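4.2 Where the hairbrush lives

Participants in the first round of interviews were asked to name the places in their homes where things are kept. They did this with great confidence. Keys live in the bowl, mugs live in the cupboard over the kettle, and the good scissors live in the second drawer. We then asked where those things were at that moment, and the confidence went elsewhere, presumably to wherever the scissors had gone.

We call the first answer the declared place and the second the resting place. The distinction owes something to earlier work on household inventories by Rodrigues, who noticed that people will defend a declared place long after the object has stopped going there. One of our participants, a retired surveyor in Lesteck, described a hook by the back door as "where the torch goes" and conceded on further questioning that the torch had not gone there since the hook came off the wall.

Of the 82 households that kept the diary, most recorded at least one item whose declared and resting places never coincided over the whole of May. Hairbrushes were the worst offenders, ahead of phone chargers and sticky tape. The diaries are eloquent on the subject. "Bathroom shelf (in theory)," wrote one participant. Another kept a tally of the rooms in which her brush had been sighted and stopped at nine, having run out of rooms.

Time of day matters as well. Entries made at 8 a.m. are short and contain most of the swearing. Evening entries are longer and more forgiving, and it is in these that participants develop theories. Blame falls on children first, then partners, then the dog. The respondent blamed himself in only one household, and he lived alone.

It would be easy to read all this as a failure of tidiness, and several participants apologised to us as though we had come to inspect. We don't think the reading holds up. Resting places are quite stable once you stop expecting them to be sensible. The arm of the couch, the third stair and the top of the washing machine turn up week after week, and people who claim to have no system can usually find the tape in under a minute. What they lack is a place they would be willing to admit to a visitor.

Soft surfaces deserve a mention of their own. Beds, couches and blankets collect small things far faster than tables do, and the things stay longer (Figure 3).

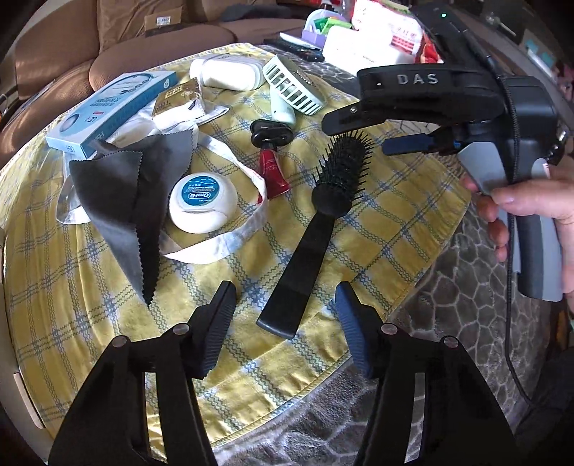

Household Objects Group, Department of Social Anthropology, Rallilura
Figure 3. A hairbrush among other small items on a checked blanket.

Abdelaziz and Woldemariam coded soft surfaces separately from furniture for this reason, over the objections of MacLeish, who maintained that a bed is furniture. The compromise was to code the bed frame as furniture and the bedding as a surface, an arrangement that satisfied no one but has survived three revisions of the codebook. Under this scheme, bedding and throws account for 600 of the resting places recorded in the diaries, and shelves, which were designed for the job, come a distant second.

The next section takes up objects with no declared place at all, chief among them the single battery of unknown charge.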